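Zostance Releases Results of Two-Armed Chore Trial at Durkberg Site

DURKBERG, Mar 7, 2021. Zostance, a maker of control software for two-armed robots, today released results from a trial of household and shop-floor chores carried out at its Durkberg test site. The trial began in November and was limited to work involving trash bags and bins: taking a bag from a wall hook, opening it, fitting it to a bin, and picking small waste off the floor.

The company logged 3882 attempts across 47 task variants. The software, sold under the name Drolix, ran on a fixed set of arms with standard parallel grippers. No custom fingertips were made for the trial. Bin position, bag stack and floor items were changed between runs.

Zostance chose bin lining as its main test task because thin plastic film is hard for machines to handle. A bag has no fixed shape, its layers cling together, and the black material gives depth sensors little to work with. Tasks with rigid items, such as moving a box or standing a roll of tape on a shelf, were used only as a baseline.

Bin area, Durkberg test site: black bags on the wall hook, white bin on the carpet, two arms.

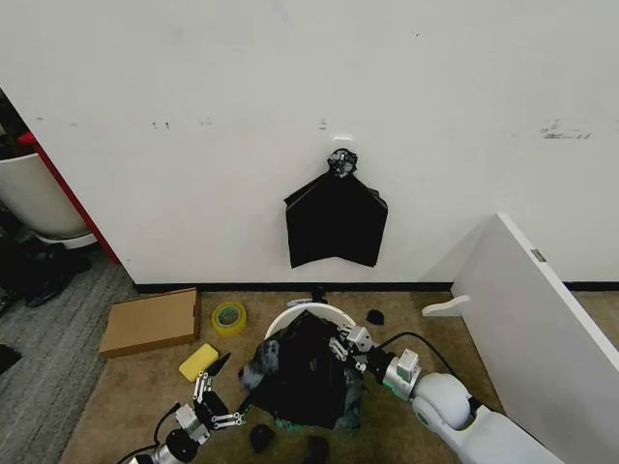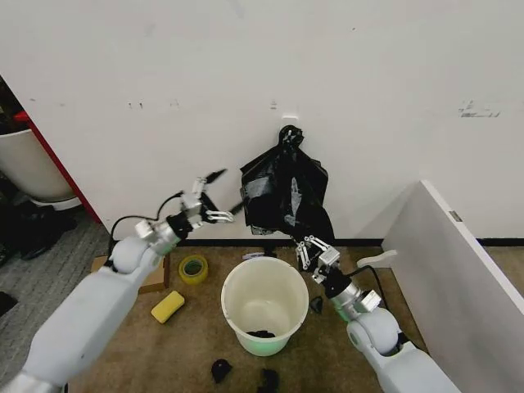
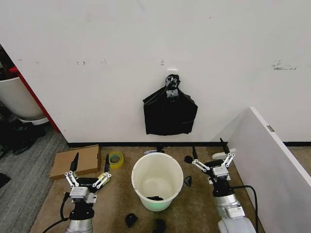

Buppha Srithong said the results support a narrow claim only. In Srithong's view, a machine that can line a bin in a known spot is useful to a cleaning contractor today, but a home buyer would expect the same machine to find the bin, tie off the full bag and carry it out, and the trial covered none of those steps. Srithong added that speed should be reported next to success in any such trial, as a person on a cleaning shift will not wait for a robot to try the same bag again.

Zostance agrees with this reading of the data. The two most common faults in the trial were pulling more than one bag from the stack and failing to separate the two sides of the bag mouth. The first fault can be reduced by changing how bags are stored. The second remains open and is the main subject of the next software release.

Rigid-item tasks were completed more reliably than film tasks in every variant. Small, light waste on carpet fell between the two. Dark pieces were sometimes missed by the vision system when they lay close to the baseboard, and lighting had more effect on this than camera height.

Drolix version 3 will add a retry limit, so that the arms stop and call for a person after a set number of failed grasps. It will also record the time spent on each step. Current license holders will receive the update at no added cost. The Bunnag hardware package, which pairs the software with a fixed arm stand, will be offered to shop-floor customers first. Zostance has not set a date for a home version.

A full table of task variants, with fault codes and step times, is available on request from the Zostance press office in Durkberg. Requests should state whether the raw logs are also needed, as these are supplied separately.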